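Haushaltsrobotik (Manipulation)

Haushaltsrobotik bezeichnet im engeren Sinn das Teilgebiet der Servicerobotik, das sich mit dem Greifen, Umsetzen und Sortieren von Alltagsgegenständen in Wohnräumen befasst. Reine Bodengeräte wie Saug- und Mähroboter werden meist getrennt behandelt, da sie keine Gegenstände handhaben. Verwandte Aufgaben treten in der Werkstatt auf, etwa beim Bestücken von Vorrichtungen oder beim Entnehmen loser Teile aus Kisten.

Stand der Technik

Unter gleichbleibenden Bedingungen gelten einfache Greifaufgaben als weitgehend beherrscht. Ein fest montierter Arm, der ein bekanntes Teil aus einer definierten Lage aufnimmt, erreicht Taktzeiten, die mit Handarbeit vergleichbar sind. In Wohnungen fehlen diese Voraussetzungen. Beleuchtung, Unterlage und Anordnung der Gegenstände wechseln, und ein Teil der Objekte ist verformbar oder druckempfindlich.

Abräumen, Einsortieren und das Falten einfacher Textilien wurden mehrfach vorgeführt, in der Regel mit deutlich geringerer Geschwindigkeit als beim Menschen. Ein unbeaufsichtigter Dauerbetrieb über verschiedene Haushalte hinweg ist bislang nicht Stand der Technik.

Obst als Prüfaufgabe

Das Aufnehmen und Umlegen von Obst wird häufig als Prüfaufgabe gewählt. Die Formen sind einfach, die Abmessungen streuen jedoch, und die Oberflächen reichen von glatt und glänzend bis behaart. Zu hohe Greifkraft hinterlässt Druckstellen, zu geringe führt zum Abrollen. Liegen die Früchte dicht beieinander, muss der Greifer zwischen Nachbarobjekte einfahren, ohne diese zu verschieben. Zusätzlich erschweren gemusterte Unterlagen die Trennung von Objekt und Hintergrund, vor allem wenn der Aufdruck ähnliche Farben enthält wie das Greifgut.

Für das Anlernen solcher Bewegungen sind von Hand geführte Greifer verbreitet. Ihre Backen entsprechen in der Geometrie möglichst denen des späteren Roboters, damit sich die aufgezeichneten Bahnen übertragen lassen.

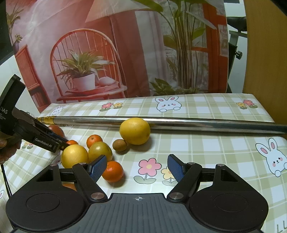
Versuchsreihe Vokside

In der Versuchsreihe Vokside, durchgeführt am Standort Zellthorpe, wurden 1423 Greifversuche an gemischtem Obst ausgewertet. Zum Einsatz kamen 16 Tischanordnungen mit wechselnden Decken. Als Fehlversuch zählten das Fallenlassen, das Verschieben einer Nachbarfrucht um mehr als eine Fruchtbreite und jede sichtbare Druckstelle. Einzeln liegende Zitrusfrüchte bereiteten kaum Schwierigkeiten. Die meisten Fehlversuche entfielen auf Kiwis, die von größeren Früchten teilweise verdeckt waren.

Eine Wiederholung in der Werkstatt Gastard verwendete anstelle des Obstes Drehteile und Rohrabschnitte. Die Verdeckung blieb dort die häufigste Fehlerursache, Reflexionen auf blanken Metallflächen kamen hinzu.

Zweihändige Ausführung

Viele Hausarbeiten setzen zwei Greifer voraus, beispielsweise das Halten einer Schale beim Befüllen. Der Aufwand steigt dabei überproportional, weil beide Bahnen zeitlich abgestimmt und Kollisionen der Greifer untereinander ausgeschlossen werden müssen. Das Verfahren Conceição weist einem Greifer die haltende und dem anderen die ausführende Rolle zu und legt diese Zuordnung für die Dauer eines Teilschritts fest. Ein Rollentausch innerhalb des Teilschritts ist nicht vorgesehen.

Siehe auch

Servicerobotik
Griff in die Kiste
Lernen durch Vormachen
Parallelgreifer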